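1/ A few people asked what I think of the Gradora "tabletop skills" subscription from Premden. I've had the trial since December. Short version: I'm not sold. Long version below, get a coffee.

2/ The offer: you bring the arm and the camera, they send you a base model, a calibration tool and a "skill pack." You record your own demos on top. $288 a month, or $3510 if you pay for the year and want the support calls. Yes, I did the math. Yes, the year costs more. The calls are the difference.

3/ The skill pack I picked is dish handling. The sales page has plates going into racks one after another like it's nothing. I wanted the dullest version of that. One green plate, one wire stand, one pine table. If it can't do this I don't care about the full sink demo.

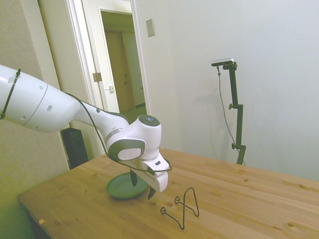 4/ Setup. The guide says an hour. It took me an afternoon, and most of that was camera calibration. The tool wants your camera pole in a certain spot and complains in error codes that aren't in the manual. Support did answer fast, I'll give them that.

5/ Demos. Premden says 70 is enough for a new object. I recorded 70. Then I recorded more, because at 70 it would line up nicely over the plate and sit there thinking. I ended up around 2000 short clips counting all the junk ones. That's my time, and it isn't on the pricing page.

6/ The pick. This is the part I'd call decent. A shallow plate lying flat is a mean thing to ask of two fingers, and it gets hold of the rim more often than I expected. Not fast. You could wash, dry and put away the plate yourself while it makes up its mind.

7/ The carry. Also OK. It tips the plate up on edge on the way over, which is what you want for a stand like mine.
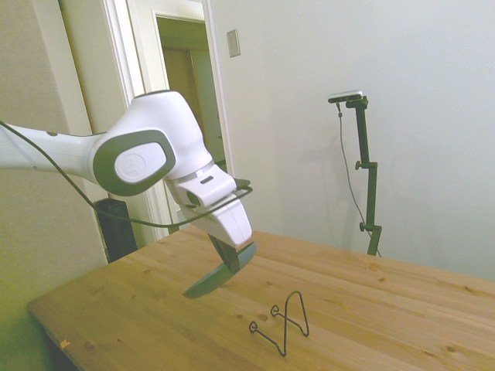
Plate up, stand still empty.

8/ The place. Here's where I get grumpy. The sales page says "reliable placement in common racks." Ask them which racks. I did, and got a PDF with one rack in it, a fat plastic one with wide slots. Mine is thin black wire with two little curls at the bottom to hold the rim. That's a common rack! I bought it at a grocery store!

9/ When it misses, it misses by a little, and it doesn't seem to know. It lets go anyway. I would love a setting that says "if unsure, stop." There's a slider called Caution. I have moved it all the way both ways and can't tell you what it does.

10/ Someone in the replies said Dida does this better for less. Maybe. I had their demo kit for a bit and the pick was worse, but it did stop when it was lost, and the logs were readable by a human. Haven't tried Menon, they want a phone call before they'll show you a price and I don't do those.

11/ Who should buy Gradora: if you have the exact rack in the PDF and someone paid to sit and record demos, fine, take the monthly. I would not pay for the year. Would not.

12/ I've got some trial left and I'm going to retrain with the stand turned a bit so the curls face the arm. Will post the numbers, good or bad. If anyone from Premden is reading, please write down what the error codes mean.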